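Brindcombe Bedding Wash and Fold: Frequently Asked Questions

Last updated Apr 7, 2017

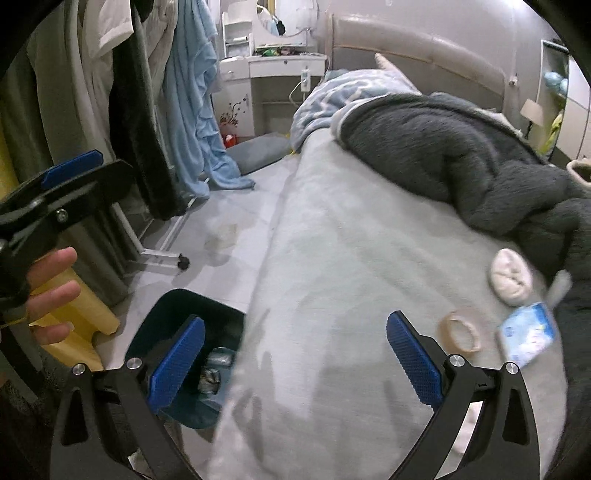 These are the questions we get most often at the counter and by email. If yours isn't answered, call the shop during opening hours or ask the driver at pickup.

What do you take?

Sheets, pillowcases, duvets, duvet covers, blankets, throws, mattress pads and washable pillows. We also take everyday clothes by the bag, but they are priced separately and can't go in the same bag as bedding. We do not take rugs, sleeping bags with leather trim, electric blankets or anything marked dry clean only.

How does pickup work?

Book online or by phone before 6 p.m. and we will come the next working day. Leave the bag inside the door or with someone who can hand it over. Our drivers don't go upstairs in buildings with no elevator. Apartment customers on the Cornis Street side should use the rear entrance, as there is no place to stop out front.

Do I need to use your bags?

For the first order, any clean bag will do. We return your things in a Brindcombe bag, and you use that one from then on. Please don't use black trash bags. They tear, and they get mistaken for trash.

Do I need to check for things in the bedding?

Yes. Strip the bed completely and shake each piece out before it goes in the bag. Duvet covers are the worst for this, and socks end up in the corners. Small items we find are put in an envelope and pinned to your receipt. We can't replace a phone, hearing aid or earring that has been through the wash.

Should I take the cover off my duvet?

Please do. A duvet washed inside its cover doesn't rinse well and takes much longer to dry. If it comes to us with the cover on, we will remove it and charge $2.

Will my fleece blanket come back as soft as it was?

Usually, if it hasn't already been dried on high heat at home. We wash fleece cool, by itself, with no fabric softener, and dry it on low. Fleece that has already matted will stay matted.

Which detergent do you use?

Our standard detergent is Zima, which has a light scent. If you have sensitive skin, ask for the unscented one when you book. There is no extra charge. You can also send your own detergent in a sealed bottle with your name on it.

Can you get stains out?

Some of them. Tell us what the stain is and how old it is, and we will treat it before washing. Sweat and food come out more often than not. Ink, hair dye and old blood may not. We don't use chlorine bleach on anything unless you ask for it in writing.

How long does it take?

Sheets and blankets are back in two working days. Duvets take three. In September, when students move in, allow an extra day for everything.

How heavy can a duvet be?

Our largest machine takes a king size synthetic duvet or a queen size down one. A king size down duvet goes out to Sekiguchi, the cleaner we use for oversized pieces, and takes a week. We will call with the price before sending it.

What if something is damaged or missing?

Tell us within seven days of delivery and keep the receipt. We pay up to $500 per order for damage that is our fault. Normal wear, weak seams and missing care labels are not covered.

Can I cancel?

There is no charge if you cancel before the driver sets out. After that the pickup fee applies.

Do you have accounts for guest houses and rentals?

Yes. Accounts are billed monthly and get a fixed pickup day. You need at least two pickups a month. Ask for the account form at the counter.

Where are you?

568 Cornis Street, next to the tire shop. Parking is in back. We are open Monday through Saturday, 7 a.m. to 7 p.m., and closed on public holidays.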